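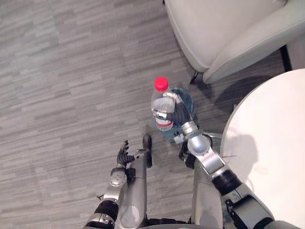
Nornholm wrote to us that the whole-arm replanning was what sold them on it: their previous stack stopped at every missed grasp and waited for an operator, and Girnlow went back a step and tried again.

Girnlow Task Runtime

Girnlow is the software layer between a task description and the joint controllers of a two-armed robot. It covers perception, task sequencing, motion planning and logging. It does not replace the vendor's low-level controller and does not need write access to firmware.

Typical workloads are room reset and light housekeeping: picking up bottles, changing bin liners, returning items to a table. These mix rigid and soft objects within one task, and the two kinds need different handling in the planner.

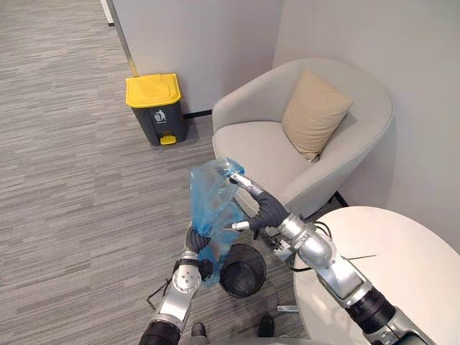

Plurkari
Product Engineering, Girnlow

Soft objects

A bin liner has no fixed pose. Girnlow does not try to fit one. The perception module tracks the open edge of the bag and the rim of the bin as two curves, and the planner works on the distance between them. One hand is assigned to hold, the other to place. Roles can be swapped during the task if the holding hand runs out of reach.

Grasp points on film are scored again after each motion segment. The default limit is 2 regrasps per hand before the task steps back to the last stable state. The limit is set per task, in the same file as the speed caps.
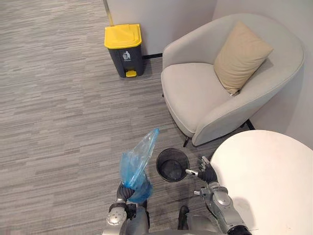
The step-back behavior depends on checkpoints. A checkpoint stores the arm configuration, the object estimates and the contact state of each hand. Checkpoints are written automatically at every change of contact, and more can be added by hand in the task editor. Keep them sparse in long tasks – the log viewer loads up to 2,000 per session and drops the oldest after that.

Rigid objects

Bottles, cups and boxes use the standard pose estimator. Transparent plastic is supported, but turn on the edge-based depth fill, which is off by default and adds to the cycle time. If a cap or label is in view, the estimator uses it as an anchor.

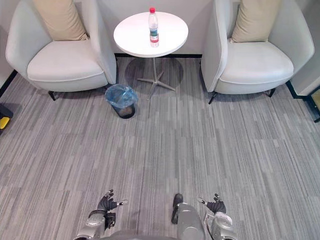

Placement targets are regions on a surface. The planner picks a point inside the region, checks both arms for clearance, then withdraws to the ready pose. Tables and seats are kept in the room map as fixed obstacles until edited.

Requirements and interfaces

Control loop bridge: Ethernet, vendor driver required
Perception rate: 30 Hz per camera stream
Task files: plain text, versioned
Simulator: Sokol 2 or later
Operator console: browser-based, local network only

Task files written for Sokol run on hardware without changes, apart from the speed caps, which must be confirmed on the console at first start.

Licensing is per robot. Updates ship in August and February.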